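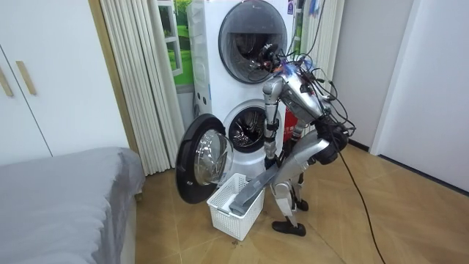

A robot at a stacked washer-dryer.

How Film Becomes Motion

A movie is a long row of still pictures. Each still picture is called a frame. When frames are shown quickly, one after another, the brain joins them together and sees motion.

A film camera and a film projector work in similar ways. Both pull a strip of film past a lens, one frame at a time. The strip has small holes along its edges. A metal claw fits into the holes, moves the strip down by one frame, and lets go. The film then stays still for a moment before the claw returns.

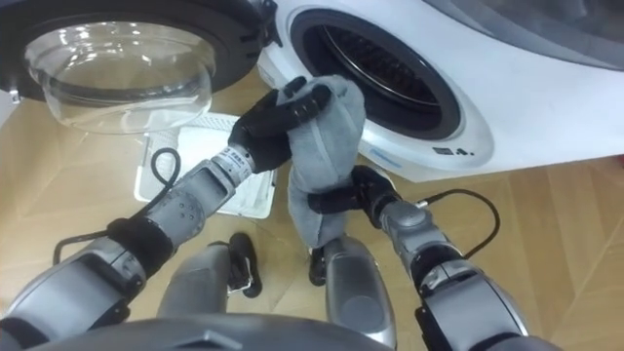
Elsa Fagerlund

While the film is moving, a spinning part called a shutter blocks the light. If the shutter did not do this, the picture on the screen would be a blur. The shutter opens again when the next frame is in place.

Sound film normally runs at 24 frames per second. A short film of 200 seconds therefore needs 4,800 frames. Many silent films were shot at slower speeds, and the camera operator often turned a crank by hand. If such a film is projected too fast, people seem to hurry and jerk.

The Storncombe film archive keeps 148 reels from the silent period. One of them holds 3,629 frames. At 24 frames per second it lasts a little over 151 seconds. At 16 frames per second it lasts almost 227 seconds.
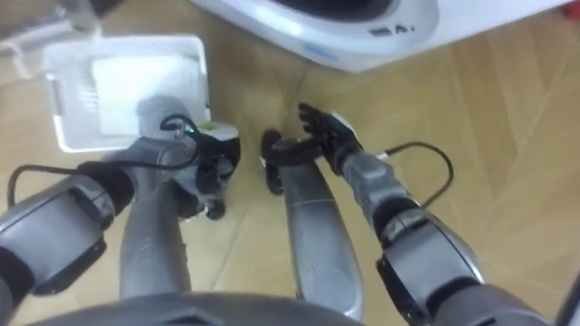

A robot's arms above a parquet floor.

Try it: make a flip book

You need a small pad of paper and a pencil.

1. Draw a ball near the top of the last page.
2. Turn to the page before it. Draw the ball slightly lower.
3. Continue toward the front of the pad until the ball reaches the bottom.
4. Hold the pad by its bound edge and flip the pages from back to front with your thumb.

Small changes between pages make the ball fall slowly. Large changes make it fall fast.

Words to know

Frame: one still picture in a film.
Shutter: the part that blocks light while the film moves.
Reel: the wheel that film is wound on.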